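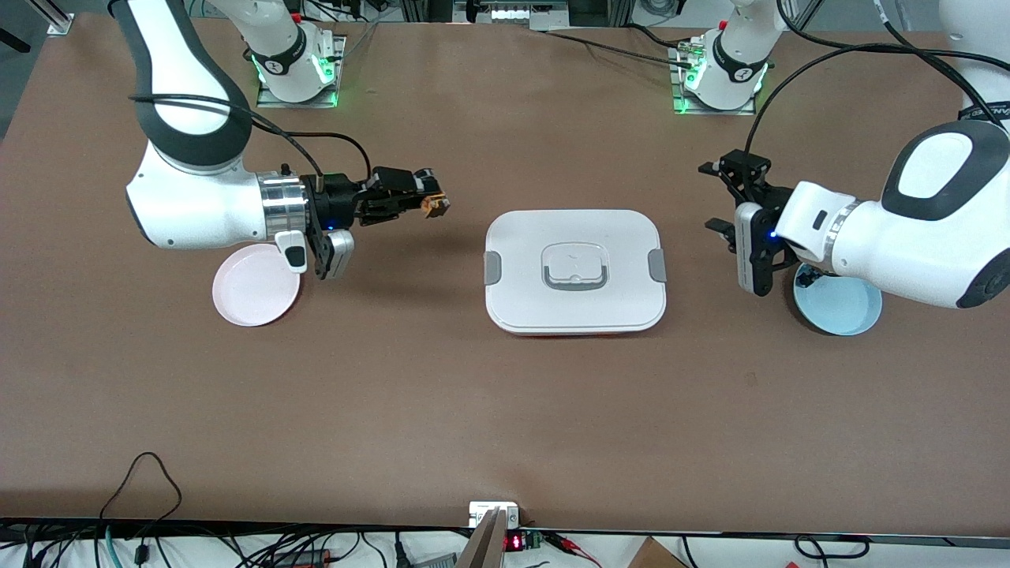 **From:** Onyekachi Babalola
**To:** ledau-data
**Date:** 26 Jul 2019
**Subject:** Re: Counting the lunchbox episodes

> Urnham wants one number for the container task by the end of the month. The index says 1864 and the training config says 1546. Which one do we report? Also, are we still recording with both plates out, or did that stop in June?

Report 1546. The index lists every episode that was started, including the ones where the operator hit stop in the first couple of seconds. The config only lists what passed review. I reran the filter this morning and got the same number, so the config is right.

Both plates stay out, pink and blue, one toward each arm with the container in the middle. We never stopped. What changed in June is that the lid is closed at the start of every episode. Before that some operators left it open, and the policy learned to skip the latches when it couldn't see them well.

Two things I'd like people to do differently:

- Move the container between episodes. In the Gronska batch it sits in nearly the same spot for 27 episodes in a row. A hand's width is enough, and turn it a little too.
- If a gripper slips off a latch, keep going and try again. Don't stop and delete. We have very few recoveries and the model needs them.

Keep an eye on the wrist views as well. In a few of the rejected episodes the left one froze partway through while the joint data kept coming — the review script catches it now, but only after upload.

I haven't looked at the Demirtaş episodes yet. They're not in either number. If someone can convert them to the new layout I'll review them next.

Onyekachi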